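Notebook – Diekmann handling cell, simulation bench
10 April 2024
Entry by Gus Quintanilla

Purpose: to establish whether the drawer task may be released to the storeroom line at Pradimeck, where unpacking and checking of returned furniture is at present done by hand on both shifts.

The cabinet model supplied by Plirkance was loaded without changes. The batch was set at 138 runs, with a limit of 30 seconds for each. Logging was extended to 2000 entries per run after the earlier log filled before the end. Grip force remains at the April setting. Contact at the handle is still the weak point of the model – the curve of the pull leaves few good approach angles, and the planner favors the steepest of them.

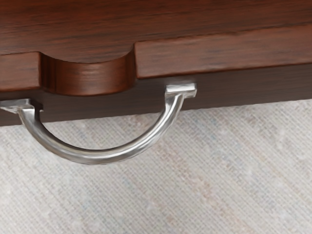
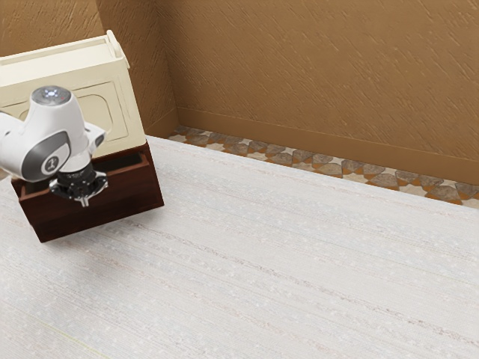 Drustska simulation. First view: handle and finger notch, close. Second view: arm above the open drawer.

Staffing matters were discussed with the shift leads. Under the proposed arrangement, two operators per shift would move from opening and checking drawers to reviewing the runs the system flags. The leads asked who decides when a flagged unit is sent back. This is not covered in the current procedure and must be written before any trial on the floor. They also noted that operators now find loose runners by feel, and that a force reading will need to be shown on the review screen in a form they can use.

Training hours have not been agreed. Pay grade for the review post – referred to personnel.

Open: rerun with the lower approach angle. Send the handle dimensions to Plirkance for confirmation.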